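# Altine Bed Blanket

The Altine is a warm, washable blanket supplied by Wadon for hostels, boarding houses and family accommodation. It is intended for use over a sheet or a light quilt and is suitable for all seasons in heated rooms. The pile is brushed on both faces, and the edges are turned and double stitched.

## Sizes and packing

The blanket is available in single and double sizes. Single blankets are packed in bales of 16 and double blankets in bales of 21. Mixed bales are not supplied. Each blanket is folded and placed in a reusable cotton bag, with a care label sewn into one corner.

Plain colours are held in stock throughout the year. Patterned designs, including those for children's rooms, are made to order and should be requested before the end of April for delivery ahead of the summer season. 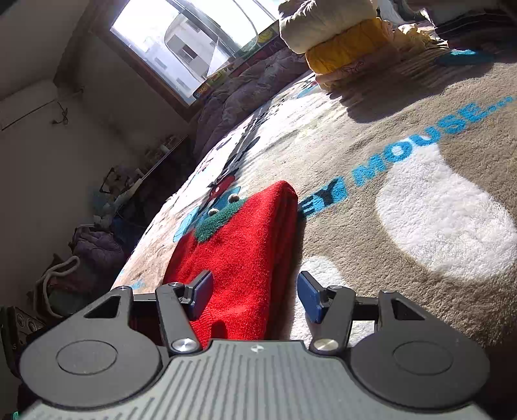
Orders for patterned designs cannot be changed once cutting has begun. Customers who require a close match with earlier purchases are advised to quote the batch number printed on the care label, as small differences in shade may occur between batches.

## Care

- Wash before first use, separately from towels.
- Machine wash at a low temperature with a mild detergent.
- Do not bleach or iron.
- Tumble dry on a cool setting, or dry flat.
- Store in the cotton bag, away from direct sunlight.

Some loose fibre is to be expected during the first few washes.

## Ordering

| Item | Reference |
|---|---|
| Altine, single and double | 694 |
| Flomard mattress protector | On request |
| Nogueira pillow, medium | On request |

Orders of 100 blankets or more are delivered to the door without charge. Smaller orders are subject to the standard carriage rate. Faulty goods should be reported in writing, quoting the order number, and must be returned unwashed.

Prices and terms on this page apply to orders received from 5th March.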